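Why Is My Tablet Full? (I Only Have Four Games)

By the Zutau Kids Desk
Updated August

You want to download something. It's small. It's a game about a frog. You tap the button, and your tablet tells you there isn't enough storage, in the calm voice of a thing that has never wanted a frog game in its life.

So where did all the space go? The tablet looks the same size as it did when you got it. It doesn't bulge. You could put it on the kitchen scale before and after downloading a movie and the scale wouldn't budge. Yet it's full, and it says so every time you pick it up.

What's in there?

Inside every tablet is a chip that remembers things. It's smaller than a cracker and it keeps remembering when the tablet is switched off, which is how your drawing of a horse is still there in the morning, whether you like that drawing or not.

The chip is made of a huge number of tiny cells, and each one holds a little bit of electric charge. The tablet reads those charges as ones and zeros. Everything you keep gets turned into ones and zeros first: songs, photos, the horse, the message from your grandmother that is mostly balloons. A single one or zero is called a bit. Eight bits make a byte, and a byte is enough to hold one letter, like the letter Q. You don't need Q very often but it has to go somewhere.

A thousand bytes is a kilobyte. A thousand of those is a megabyte, and a thousand of those is a gigabyte. (Some computers count in chunks of 1,024 instead of 1,000. Grown-ups have been arguing over this for a long time and you are welcome to stay out of it.)

The chip only has so many cells. When they're all busy remembering something, the tablet is full.

What takes up the most room?

Words are tiny. You could write a story every day until you are very old and your tablet would hardly notice.

Photos are bigger. Say one photo takes three megabytes. That's nothing much, until you remember the afternoon you held your finger on the button and took a whole string of pictures of your own knee. If you have 600 photos at three megabytes each, that's 1,800 megabytes, or almost 2 gigabytes. Some of that is birthdays. Some of it is knee.

Videos are the real hogs. A video is a long row of pictures shown so fast that your eyes give up and call it movement. There can be 30 of them in one second, sometimes 60. The tablet does something clever here. It saves one picture properly and then, for the next few, writes down only the parts that changed. If you film a wall, very little changes and the video stays small. If you film your cousin on a trampoline, everything changes and the video gets fat.
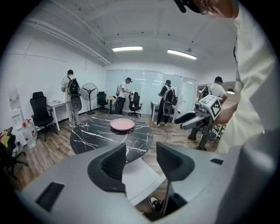
Black finger pads on a pale gray gripper.

Games are sneaky in a different way. The frog game may be small when you download it. Then you open it, and it fetches the frog's hats, the frog's pond, the music for the pond, and a winter version of the pond you haven't earned yet. All of that sits on your tablet next to the game. A racing game such as Brillen can start out smaller than a few photos and end up bigger than everything else you own.

The stuff you didn't put there

Even a brand new tablet isn't empty. The first thing on it is the operating system, which is the big program that runs all the other programs. It draws the little pictures you tap, turns the sound up and down, and decides what time it is. It needs a lot of room and it moved in before you did. You can't delete it. Please don't try.

There's also something called a cache. You say it "cash," and sadly it's a different thing. A cache is a pile of stuff an app keeps close by so it won't have to fetch it again. If you look at the same cartoon page every day, the app keeps a copy of the pictures so the page opens faster. It's a bit like leaving your shoes in the hallway so you can find them tomorrow. It works well with one pair of shoes.

And then there's the trash. On many tablets, a photo you delete goes to a folder with a name like "Recently Deleted" and waits there for a few weeks in case you change your mind. All that time, it's still taking up the same space as before. So you can delete half your pictures, look at the storage number, and find it hasn't moved at all. This is a good moment to breathe through your nose.

How to see what's going on

Ask a grown-up to look with you, partly because some of these buttons are hard to undo, and partly because it may be their tablet.

Open Settings and look for a word like Storage. You'll usually find a colored bar, with one color for apps, one for photos, and one for things the tablet calls "other" or "system" and would rather not discuss. Under the bar there's often a list of your apps with the biggest at the top. Read it slowly. There's almost always a surprise, like the coloring app you used once, in the car, on the way to somewhere.

Then check your screenshots. A screenshot is a picture of whatever is on the screen, and on lots of tablets you take one by pressing two buttons together, which is also how most people pick up a tablet. One reader wrote to tell us she had 326 of them. Most showed the time.

After that, you can:

Delete apps you've stopped playing. Check first whether your progress is saved somewhere else, or you'll be starting again from level one with the hatless frog.

Delete long videos before photos. One trampoline video can free up as much space as a big stack of pictures.

Empty the Recently Deleted folder, once you and your grown-up are sure.

What about the cloud?

You may hear someone say, "Just put it in the cloud." The cloud is on the ground. It's a lot of computers in big buildings, kept cool by noisy fans, and when you save a photo to the cloud, a copy travels over the internet and gets stored on one of them. Then your tablet can keep just a small version, and fetch the big one when you ask for it.

This works nicely until you're somewhere with no internet, such as the back seat of a car, which is exactly where people like to look at their photos. Cloud space can fill up too. When it does, you'll get a message about it, very much like the first message.

The frog game, by the way, needed 90 megabytes. That's 30 knees.

More from Zutau Kids
What Is a Pixel, and Why Can't I See Mine?
Bomley the Battery Explains Charging (Bomley Is Tired)
Why Do Apps Need So Many Updates?
Where Does a Text Message Go First?

Get the Zutau Kids newsletter once a month. Ask a parent or guardian to sign up for you. They can unsubscribe at any time.

This site uses cookies to remember your settings. Accept | Manage choices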